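Where Things Live: sorting out a shared hallway
Project report, Design for Living module
Dwynwen Samuel
19 Jun 2019

Why I picked this

My first idea was lighting, and I got as far as a mood board before I admitted I didn't care about lighting. What I do care about (probably too much) is the heap of stuff by our front door. Shoes, post, toiletries on their way upstairs, snacks on their way to someone's bag. So I swapped topics in week two, with my tutor's blessing, and I'm so glad I did!

The question I set myself was pretty simple: if you give shoes a proper place, does everything else behave better too?

What I did

I kept a diary of our hallway and wrote down whatever had been dumped there each evening. Then I tried two layouts. Layout Kunik put the shoe rack by the door with a shelf over it. Layout Clillari put the rack at one end of a long surface, with the small things spread out beside it. The names come from my housemates' board game, so don't look for any meaning in them.

I also measured the hallway wall, which came out at 2857 mm, and the usable bit once the door is open, which is only 1146 mm. That was a nasty surprise and it ruled out the wide bench I'd drawn (lovely bench, may it rest in my sketchbook).

What I noticed

People put shoes on a rack if they can do it standing up. A low tier that slopes is fine for flat things like sandals and slippers, but boots got kicked underneath every time. My housemates were quite firm about this in their comments.

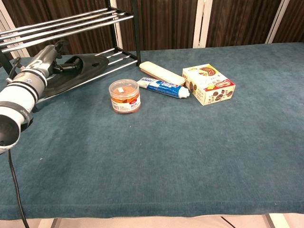

Small things were much harder. A sandal has an obvious home, but where does toothpaste go? Or a jar of something to eat? I wouldn't want either of them next to shoes, and with Clillari they drifted that way all the time. A pencil case or glasses case is worse again, as it fits nearly anywhere and so it never gets put back.

What I'd change

I'd keep the rack exactly as it is and add a tray with a raised edge, well away from it, for food and bathroom bits. I'd also start the diary earlier. Mine has 27 entries and the first few are mostly me complaining about an umbrella. The tray drawings are in the appendix, and I'm hoping to build one in July.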